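Robotique de service, notes de cours
Séance 8 : ranger la cuisine, ou pourquoi vous le ferez encore vous-mêmes
Chargée de cours : Araba Baidoo

Rappel de la séance précédente. On avait laissé le robot devant un lave-vaisselle ouvert, et le groupe divisé entre ceux qui voulaient changer de capteur et ceux qui voulaient changer de lave-vaisselle. Les deux camps ont rendu leur compte rendu. Je préfère ne pas dire lequel m'a convaincue.

1. Ce que « débarrasser » veut dire

Un enfant de six ans comprend la consigne et refuse de l'exécuter. Un robot ne la comprend pas et s'y met tout de suite. Entre les deux, il y a notre cours.

Débarrasser une table suppose de repérer l'objet, de choisir une prise, de fermer la pince avec la bonne force, de déplacer le tout sans rien renverser, puis de lâcher au bon endroit. Les brochures commerciales filment volontiers la troisième étape, sous un bel éclairage. Les pannes se logent surtout dans la première et la dernière.

2. Rigide et souple

Une bouteille garde à peu près sa forme quand on la saisit. On peut donc en avoir un modèle, calculer un axe, placer les doigts de part et d'autre. Un emballage de biscuits froissé n'a pas de forme attitrée : il en change sous la pression, et le modèle calculé avant le contact ne vaut plus grand-chose après. Voir le polycopié de Szu-yu Liu, dont la partie sur les objets déformables est au programme de l'examen (oui, les annexes aussi). 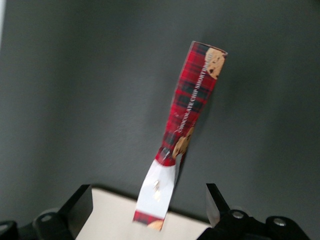

L'emballage de sablés, à hauteur de pince, puis la petite bouteille rouge couchée sur la table.
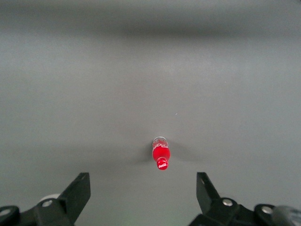 Pour le TD : proposez une prise pour chacun des deux objets et dites où vous attendez l'échec. « Le robot se trompe » n'est pas une réponse recevable. Précisez de quoi il se trompe.

3. Et dans un vrai logement ?

Question entendue chaque année en octobre : peut-on déjà acheter un robot qui range la cuisine tout seul ?

Pour une cuisine ordinaire, pas encore : on sait faire exécuter certains gestes sur des objets connus, dans un espace préparé, mais l'enchaînement complet demande toujours une surveillance humaine.

Le banc Cullitz, que vous utiliserez en TP, illustre bien l'affaire. Sur nos 61 essais de rangement, la bouteille s'en sort honorablement. Le sachet vide, lui, a suscité des stratégies que je qualifierais de personnelles. Relevez la cause de chaque échec, y compris quand elle porte votre prénom.

4. À préparer

Lire le chapitre 2 du polycopié. Installer Ollia avant le TP, et pas pendant. Les comptes rendus se remettent en salle Aryee, dans le casier, en version agrafée.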